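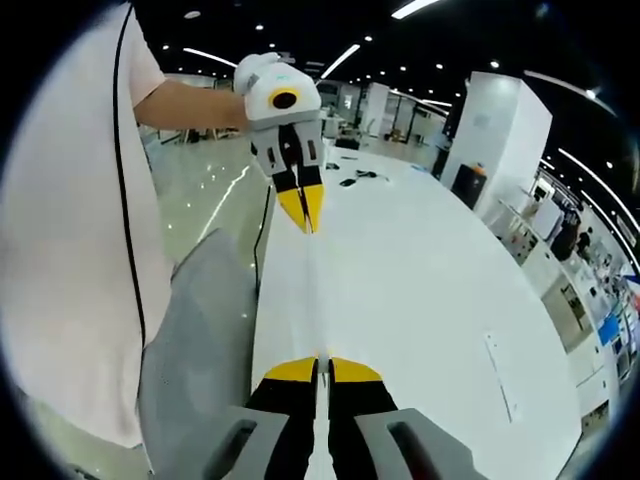

The Patience of Grippers

Jun 13, 2018

Teaching a robot at Bruvora's Plurstead office begins with a person giving up most of their fingers. You hold the gripper, you do the chore, and the gripper remembers how. Then you do it again. The house rule is 160 good runs before anyone troubles the robot, and the task I was given in January took 239, which tells you something about my runs.

Two-handed jobs are worse. With a gripper in each fist, a grown adult closes a box with all the grace of a lobster doing its taxes. After 6 tries I was apologizing to the box.

The robot, when its turn came, had picked up my technique faithfully — including the small, pointless pause before every grab.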